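Woltunia Home Help > Organizing > Bins and Storage

Plastic bin slides around on a smooth white table, how do I keep it in place?

Posted by Eoin Ní Mhurchú, Apr 29, 2018
Viewed 718 times

I set up a sorting table in our spare room in February. It is a big white table pushed up against the wall, and the top is plain and very smooth. I keep one blue plastic bin on it and drop things in as I sort them: cables, batteries, chargers, odd screws, whatever comes out of the drawers that day. When it is full I carry it to the closet and empty it into the right boxes.

The trouble is that the bin moves every time I reach into it. If I dig for something at the bottom, the whole bin turns or slides toward me. Last week it went off the front edge and I spent the evening picking up screws.

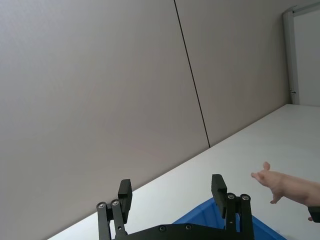 I would like to keep the rest of the table clear so I can spread things out, so I don't want a rack or a shelf on it. I also don't want to screw anything into the top. The table came from Gonden and I may sell it when we move. I tried a folded dish towel under the bin, but the towel slides too.

The bin has to come off easily, because I carry it away two or three times a day. What do other people use?

3 replies

hallway_closet
Rubber shelf liner. Get the thick kind with the open weave, not the thin printed kind for drawers. Cut a piece a little smaller than the bottom of the bin so it doesn't stick out and collect dust. Wipe the table first with dish soap and water and let it dry completely. If there is any furniture spray on the surface the liner will slip just like your towel did.

Check the bottom of the bin too. Many of them only touch the table at a rim or at four small feet, so there isn't much for the liner to grip. In that case put stick-on rubber bumpers on the feet and skip the liner. Mine are the clear ones from Ó Riain, 72 to a sheet, and I have replaced two of them in a year. Clean the plastic with rubbing alcohol before you press them on, and leave the bin upside down overnight.

One warning about liner on a white top. Some kinds leave a yellow mark if they sit in one spot for months, especially near a window. Lift it now and then and look. If you plan to sell the table I would go with the bumpers.

Marta K.
put something heavy in it. i have a brick in mine

D. Pruett
The brick will work but you said you carry the bin several times a day, so I wouldn't.

I had the same problem with a bin of Hidska building pieces, nearly 1,000 of them, and the kids pulled it off the table constantly. What helped most was moving it to the back so it sat against the wall. It can't go any farther back and it has a long way to travel before it reaches the front edge. If that is too far to reach, use removable mounting strips, one half on the bin and one half on the table. Two strips are enough. Pull the tab slowly when you take them off, straight along the surface, and they shouldn't lift the finish. I would test one on the underside of the table first.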